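Work diary, Tultberg site
Last updated: Saturday, 18:40

Print this entry | E-mail this entry

Third week with the Skarnel cell running on the day shift. Before January, resetting the kitchen table between runs was a person's whole job on our side. Two of us alternated, one laying out and one checking against the sheet. The cell now does the clearing and the software issues the next layout. My title has not changed. My day has.

Start-up took 27 minutes, most of it the homing check. Goel's update moved the fault codes to a second screen, so I had to scroll to find out that code 18 is a gripper pressure warning. I wrote it on tape and stuck it to the side of the monitor. The operator on the next bay had already done the same.

The morning was colanders and cups. Thin rims are still the weak point. The cell accepts a bad grasp, lifts, and only then reports it, and I log the miss by hand. In the old routine I would have picked the thing up and gone on without writing anything. Logging is now the larger part of the work, and my wrists feel better for it, though my eyes do not.

After lunch I checked the mixed layout from overhead before releasing it.

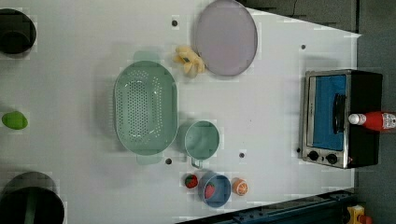

Mixed layout, afternoon. Oven on the right, bottle across the top of it, one strawberry in the blue bowl and one out.

The bottle is the item I argued about. It sticks out past the oven, and I would not have put it there when I laid tables myself. The layout generator has no opinion on that. I asked for a rule on overhanging objects and was told that Staltitz wants the variation kept. Fair enough, but the stop button is on my side of the guard.

Stops today: 5. Manual resets: 3. Both are lower than on my last shift. One stop was mine, for a sleeve too near the light curtain.

Shift meeting at four. From next month one operator covers two cells. The second post goes to the parts store, same pay grade, no night work. I put my name down for neither and will be asked again. The checking sheet has been withdrawn; I kept a blank one in the drawer.

To do: request larger type on the fault screen, replace the tape.

Recent entries
Guard door sensor, second replacement
First shift without the layout sheet
Training day at Staltitz
Notes on cup handles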